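Worn patches on butcher-block counter, sand or only oil?

Arash Mahmoudi
My kitchen counter is light wood, butcher-block type, and it has worn patches near the place where I keep the utensil crock. I oiled it in September but the patches came back. Must I sand everything? 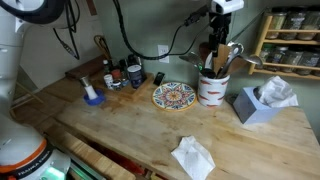

I have sandpaper 120 at home -- is it too rough for this?

Flitis
Sand only the patches, by hand, along the grain. Begin with 120, then go finer. Oil it, wait 12 hours, oil again.

Plindau57
just oil it more often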